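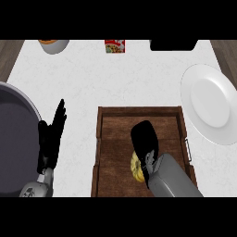 # When the Hand Would Not Let Go

The fault first showed itself in June, in the simulated kitchen that the Skaltonthorpe laboratory uses to train its two-armed service robot. The task was a simple one. The right hand was to take hold of a yellow object in a wooden tray, lift it, and place it on a white plate at the side of the counter. The left hand had no part in the work and was meant to stay clear of the pot.

In most runs the robot did as it was told. In a smaller number it closed its fingers on the object and then continued to press. The control software, known as Wusa, recorded a successful grasp and moved on to the next command. The hand stayed where it was, and the force at the fingertips went on rising until the run was ended by the time limit.

The laboratory repeated the task 2000 times over the following weeks. The hand failed to release or lift in 307 of those runs. None of the failures had raised an alarm, and the summary reports had listed every one of them as a completed grasp followed by a late finish.

## A question of contact

The cause was traced to the way in which Wusa decides that an object is held. The software looked for contact at the fingers and for a halt in their movement. Both conditions are met when an object is held properly. They are also met when the fingers are bunched together on top of it and are pushing it into the base of the tray.

Once the grasp had been declared good, a second rule came into force. It told the hand to tighten if the object did not rise with the arm. An object pinned from above could not rise, and so the hand tightened again.

A similar weakness had been noted in an earlier trial at Maksymiv, where it was put down to an error in the modelling of friction. That finding was filed and the friction values were changed. The rule itself was left alone.

## Why it matters outside the simulator

No equipment was damaged and no person was at risk. The physical robot, however, runs the same release of Wusa, and it had been booked for a public demonstration at Trorkum. The laboratory withdrew it from the programme and limited the hand to low force until the review was complete.

The revised software checks the position of the fingers around the object before a grasp is accepted. It also sets a fixed ceiling on force, which no later command may raise, and stops the arm if the object has not moved within 600 milliseconds of the lift. A stop of this kind is now logged as a fault and must be cleared by an operator.

The first 445 runs with the new rules produced no case of rising force. Several ended in a stop, mostly when the hand came down close to the rim of the tray, and the approach path is being reworked. The low-force limit on the physical robot remains in place.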